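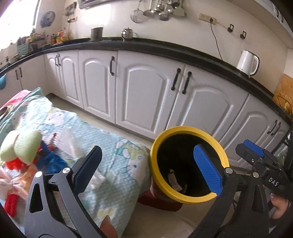

Tidying a room where the bed and the kitchen share the floor

In a bedsit or granny flat, the mattress ends up as the spot where everything gets dropped. Start there and work outward. The whole job fits in before the kettle boils twice.

1. Rubbish first. Put the bin on the floor within arm's reach of the bed. Scrunched paper and empty cartons go straight in. A bin with a bright rim is easier to hit from a distance.

2. Clothes next. Pick up anything bunched on the blanket and sort it into wash or wear again. Check the floor near the bin for fabric as well.

3. Soft toys. Knitted ones go at the pillow end while you work. Shake them out at the door. Hand wash in cool water and dry flat, out of direct sun.

4. Blanket. Pull it straight from the foot of the bed. Polka dots and cartoon prints keep their colour longer if washed inside out or folded print side in.

5. Benchtop. Glossy black shows every smear. Wipe with a damp microfibre cloth, then buff dry. Move the kettle and do underneath it.

6. Cupboard doors. Raised panels hold grease in the grooves. Use an old toothbrush and a drop of dish soap in 600 mL of warm water. Wipe the handles while you're there.

7. Sweep the tiles last, then empty the bin.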